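Studio notebook, March, Nulden second EP, tracking and rough mixes

10:15. Gilmar re-amping the rhythm guitars on "Mackay" before anything else happens. The DI tracks from last session are clean, but the printed amp tone has a buildup at 300 Hz that eats the floor tom every time the chorus lands. Same cabinet, same mic pair, mic on the left speaker pulled back two inches and angled off the dust cap. High-pass on the way in left off. Phase checked against the DI by flipping and listening in mono. Take 2 is the keeper. Take 1 has a crackle in bar 40 that I traced to the re-amp box output jack. Jack needs replacing; tape on it for now.

11:40. Drums on "Trirkov". Callum wants the verse half-time feel kept but the chorus pushed, so we built a tempo map instead of a fixed click: verse at 84, chorus at 88, last chorus at 89. Played to a fixed click the chorus drags, and you can hear him fighting it in the hats. Three passes with the map. Snare is the 6.5-inch brass, top head tuned up a half step from where it sat on "Mackay". Ring at 800 Hz is still there. One small piece of gel near the lug at the far side took most of it down. I did not want two pieces, the body goes.

Room mics: spaced pair at the back wall, compressed hard on a parallel bus, nothing on the way in. Bleed from the ride into the left room mic is more than I'd like. Moved the stand a foot toward the door. Better, left it.

13:30. Bass. Davina changed strings at lunch and they were still settling, so tuning was checked before every take. Two chains printed:
- DI through the tube preamp, no compression
- Amp, 15-inch cab, dynamic mic at the edge of the cone
Aligned the amp track to the DI by nudging it back. Do not do this again by eye at mix; the session already has it offset and the clip names end in "al".

The pedal she uses on the bridge of "Gosero" drops the low end when the gain goes past noon. Split it: lows from the DI below 150 Hz, fuzz from the pedal above that. It sounds like one instrument once both are going through the same bus compressor, slow attack, 2:1.

15:20. Vocals, Mateja. Large diaphragm, cardioid, pop filter a hand's width out. Her level between verse and chorus on "Gosero" differs enough that one preamp setting won't cover it. Recorded them as separate passes with the gain dropped 8 dB for the choruses. Sibilance sits higher than on the first EP. I blame the mic more than the singer - the old one was darker on top. Dip at 7 kHz on the monitor path only, nothing printed.

She sang the last chorus an octave down as a guide for Murdo's harmony and we are keeping the guide. It goes underneath at low level, 2000 Hz rolled off, no reverb. The written harmony in thirds made the song sound like a different band. 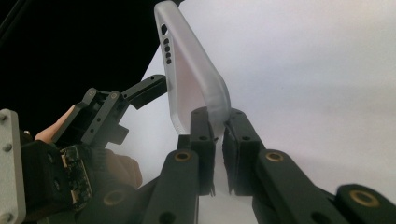
17:00. Rough mix of "Trirkov" for the band to take away. Kick and bass were masking each other in the second verse; dipped the bass at 60 Hz with the kick keyed to it, 3 dB at most. Guitars panned hard, a third one up the middle for the last chorus only. Murdo says the middle guitar is too loud. He also played it, so I am taking him at his word and pulling it down 1.5 dB.

Snare reverb: plate, 1.4 seconds, pre-delay 20 ms. Tried a gated room first and it dated the song by a few decades. Callum liked it. Outvoted.

Still open:
- Tambourine on "Gosero", second chorus onward, or leave it dry
- Breath edits on all Mateja's verse takes, leave the one before "again"
- Consolidate the drum comps before anyone touches the tempo map
- Intro of "Mackay" has four bars too many. Gilmar disagrees. Bounce both versions
- Re-amp box jack

18:10. Backup to both drives, checked by opening the session from the second one. It asked for a missing file, the shaker loop from the demo. Copied over, saved, opens clean. Preamps left on for the evening overdubs, Davina has the key.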